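When a Robot Hand Forgets to Stop
by Ayantu Yimer

Quick one today, lots to get through. Robots mess up. Even good ones. So what happens then?
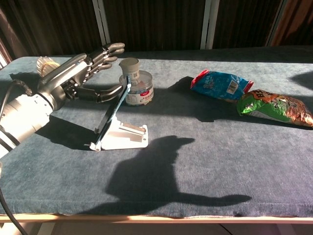

Caster was a robot in our workshop. One arm, one hand. Its job was tidying up small stuff. Pick up, move, put down, repeat. Easy for you! Hard for a robot.

One day in October it closed its hand on a plastic cup and just kept squeezing. Crunch. Flat cup. And it didn't let go.

Why? A robot hand can't feel like yours does. It has sensors, little parts that measure how hard it is pushing. One of Caster's had a loose wire. So the sensor kept saying "nothing there yet, squeeze more." And Caster beleived it. Robots do what their sensors tell them.

So I hit the big red stop button. Power off to the motors. Hand stops. Every robot that works near people needs a button like that, and you need to know where it is BEFORE you switch anything on.

Then the hunt for the problem. We ran the same grab 165 times. The wire slipped on 11 of them. Sneaky! A fault that comes and goes is called an intermittent fault (in-ter-MIT-ent). Worst kind to find.

The fix: new wire, plus a new rule in the program. If the hand has been closing too long, open up and wait for a person.

If you ever meet a robot arm:
Stay back while its moving.
Never put your fingers in the hand, even if it looks asleep.
Ask a grown-up where the stop button is.

Next time: wheels, and why Movard kept driving in circles.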